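4. Cleaning and sealing your stone floor

Right, this is the section most people skip to, and I don't blame you (I'd do the same). If you've only just had your tiles laid, please go back and read section 3 on grouting first, as everything below assumes the grout has had its full curing time and the spacers are well and truly out.

I've sealed a fair few floors with Standano now, my own hallway included, and the instructions on the tin are fine as far as they go, but they're written very small and they leave out the fiddly bits. So this is my version.

What you'll need

Standano stone sealer
Floltis floor soap, or another pH-neutral cleaner
A flat mop and two buckets
Clean cotton cloths, more than you think
Low-tack tape for the skirting
Gloves and old socks

4.1 Get the floor clean

1. Sweep first, then vacuum with the brush head on. Go along the skirting twice. Grit left on the floor ends up under the mop and then you're basically sanding.

2. Mix 31 ml of Floltis into a bucket of warm water. The cap has a line on it, though mine rubbed off by the second floor and I now use a medicine cup.

3. Mop a small area at a time, rinsing the mop in the second bucket. Change the rinse water when it goes grey. It will go grey!

4. Go over the whole lot again with plain water and leave it to dry overnight, windows open if the weather lets you.

CAUTION: No vinegar, no lemon, no bathroom descaler. Marble and limestone both react with acid and you'll get dull etched marks that need polishing out. I did this to a windowsill once and I still put a plant pot over it.

4.2 Look it over before you open the tin

Do this in daylight, crouching down, with a torch held low to the floor. Stray chips, smears and bits of dried grout are dead easy to miss on a busy pattern, and anything you leave behind gets sealed in with everything else. Natural veins are fine and need nothing doing to them. If you run a fingernail across a dark line and it catches, though, treat it as a crack and turn to section 6.
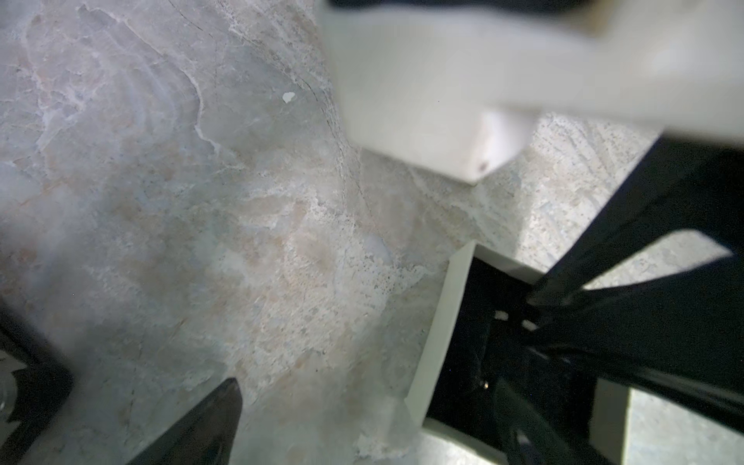 Fig. 4. Pale mottled stone with a small white chip near the upper middle and a faint whitish smudge lower down.

Pick up loose bits by hand or with the vacuum. For smudges, try a damp cloth first, then a drop of neat Floltis left for a couple of minutes and wiped away. Dried grout haze is more stubborn and wants a proper haze remover (check it's safe for stone, lots of them aren't).

4.3 Test patch

1. Choose a spot that'll be hidden, behind a door or under where the washing machine goes.

2. Rub in a little sealer with a cloth, wait ten minutes, buff it off.

3. Leave it a full day. If you like the colour, carry on. Some pale stones go a shade darker and stay that way.

4.4 Sealing

1. Tape the skirting.

2. Start in the corner furthest from the door. I know, I know, but I've had to climb out of a kitchen window.

3. Pour a small puddle of Standano onto the cloth, never straight onto the tile, and work it in with circles, two or three tiles at a time.

4. Wait ten minutes, then buff with a dry cloth until nothing feels tacky. Don't let it dry on the surface or it goes streaky.

5. Leave for 2 hours, then do a second coat the same way.

6. Keep everybody off it overnight, pets as well, and hold off wet mopping for a week.

NOTE: My hallway took 200 ml for both coats. Honed stone drinks more than polished, so buy the bigger tin if yours is matt.

CAUTION: Used cloths can heat up by themselves if you scrunch them in a bin. Lay them flat outside to dry before you throw them away.

4.5 How to tell when it needs doing again

Drip a bit of water on the tile by the sink. If it beads, leave it alone. If it soaks in and leaves a dark patch, time for another coat.

Section last updated April 3, 2019. Thanks to Bindu Venkataraman for spotting that I'd had the buffing and second coat steps the wrong way round.

Next: 5. Rugs, felt pads and moving the fridge back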